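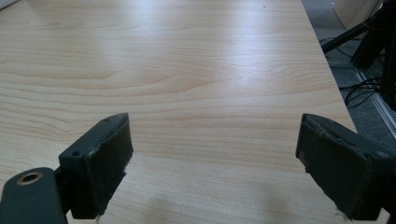 Fitico work table, light wood grain finish, seen from above under overhead lighting.

Fitico Work Table
Product code: FT 62
Supplied by Dufour, Drallville

The Fitico is a plain, sturdy table for workrooms, classrooms, craft rooms and offices. It has a light top with a strong grain pattern and a steel frame in grey. There are no drawers or cable holes in the standard version, so the whole of the top can be used for work.

We have sold this table since our Endville showroom opened. It is our most ordered table for shared rooms, and the top has stayed the same through two changes of frame.

The top

The finish is a laminate in pale beige to honey. The grain runs in long wavy streaks of darker tan and soft orange-brown, with arcs and loops in places. The pattern is printed at full width and does not repeat across a single top. Tables placed end to end will not match at the join. If you are ordering a row and would like the grain to run the same way on all of them, write this in the notes box and we will turn the tops before fixing.

Colour looks different from room to room. Under strong overhead lights the surface gives some glare and the grain fades out in that area, as it does in part of the photograph. Away from the light the beige is warmer. Customers choosing between this finish and our matt grey should ask for samples and lay them flat in the room where the table will stand, with the lights on. A sample held upright by a window will look a good deal darker.

The long edges are straight. Corners on the standard top are square with the sharpness taken off. Rounded corners can be ordered and add one week.

The frame

Four square steel legs are joined by a rail under each side. The legs bolt on from below with the key supplied. Each foot has a levelling screw, which you turn by hand before the table is loaded. On carpet, use the wide feet - these are in the box with the bolts and are often thrown away by mistake.

The frame comes in grey only. White was dropped in February because the paint marked too easily in transit.

Sizes and details

Height: 74 cm
Depth: 62 cm
Lengths: 120 cm, 140 cm or 160 cm
Top thickness: 25 mm
Top: wood-grain laminate on board
Frame: powder-coated steel, grey
Largest spread load: 62 kg
Assembly: two people, 30 minutes
Guarantee: five years on the frame, two years on the top

The load figure is for weight spread over the top. For a heavy item with small feet, such as a bench press or a large printer, put a board under it. Vices and clamps can be used on the long edges with a piece of scrap wood on either side of the top. Do not drill the top for a fixed vice, as the board will take in moisture through the hole and swell.

Cleaning and care

Wipe with a damp cloth and a little washing-up liquid, then dry. Crumbs, grit and small specks should be brushed off before wiping, or they will be dragged over the surface. Ink and felt pen come off with white spirit on a soft cloth if caught the same day. Do not use scouring powder, wire wool or wax polish. Wax leaves a film that shows up under the lights and is slow to remove.

The laminate will stand a warm mug but not a pan from the hob or a soldering iron. Use a mat for both. Cutting with a craft knife will go through the finish, and a cut cannot be filled so that it does not show. Replacement tops are sold separately and fit any frame of the same length.

Stock and delivery

The 120 cm and 140 cm tables are held at Drallville. The 160 cm is made to order and takes four weeks. Tables are packed flat, top and frame in one carton, and the carton needs two people to lift. Please check that someone can receive it at ground level - our drivers do not carry upstairs unless this has been booked.

Look the top over before you build the table. Chips to the edges must be reported within three working days with a photo of the chip and another of the carton label. We replace the top only, and the frame stays with you.

Returns are accepted within 30 days if the table has not been put together. Tables with rounded corners cannot be returned.

Large orders

Schools and workshops ordering ten or more can have them delivered built, with the packaging taken away. Gráinne Moriarty deals with large orders and will send a written price. Site visits in and near Endville are made by Bheki Xaba, who can measure up and bring samples of both finishes.

Goes with

Fitico stool, grey frame
Fitico under-table shelf, fits 140 cm and 160 cm
Clip-on cable tray, screws to the rear rail
Replacement levelling feet, pack of four
Finish samples, free, up to three for each address

Page last checked 2021-02-08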